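Une journée chez Drenard, ou la vaisselle vue par les machines

Publié le 25 février 2026
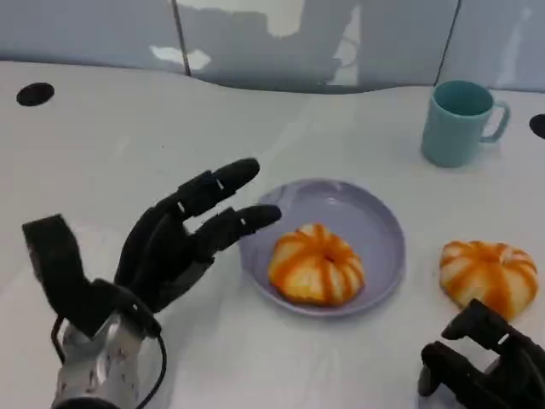

Je vous avais promis un compte rendu de la journée portes ouvertes, et je m'y mets enfin, avec une grande tasse de café et mes notes à moitié illisibles. Drenard ouvrait ses ateliers au public pour la première fois cet hiver, et comme je radote ici depuis des mois sur le rangement de la cuisine (mes fidèles lecteurs compatissent), il fallait bien que j'aille voir si une machine pouvait s'en charger à ma place !

Nous étions 400 inscrits pour la journée, répartis en petits groupes de 12, ce qui laissait le temps de poser des questions. Le nôtre a commencé par l'atelier Putham, celui des gestes de la maison : prendre un objet sur la table, le mettre dans une assiette, écarter une tasse. Des choses que l'on fait le matin sans ouvrir les deux yeux. L'ingénieure qui nous guidait nous a expliqué très gentiment que le plus pénible est de savoir combien serrer, et que les objets ronds, qui roulent dès qu'on les effleure, lui ont coûté bien des soirées. Je l'ai crue sur parole, ayant moi-même un long passé avec les clémentines.

Alors, est-ce que ça marche ? Oui, mais lentement. Pour un seul objet posé dans l'assiette, il a fallu patienter presque 2 minutes, avec une hésitation au-dessus de la table qui m'a rappelé mon beau-père devant un échiquier. Au deuxième essai, l'objet est parti de travers et on a tout recommencé. Une dame de notre groupe applaudissait à chaque réussite - et j'avoue que je m'y suis mise aussi.

Côté magasin, l'équipe Makokha prépare un essai de mise en rayon dans l'entrepôt de Varholm, sur 500 références. Là, on nous a surtout montré des diapositives, et je reste un peu sur ma faim.

Pour ma cuisine, on m'a conseillé de garder mon torchon encore quelques années. La visite est gratuite, le café est bon, et le parking se remplit vite : venez tôt.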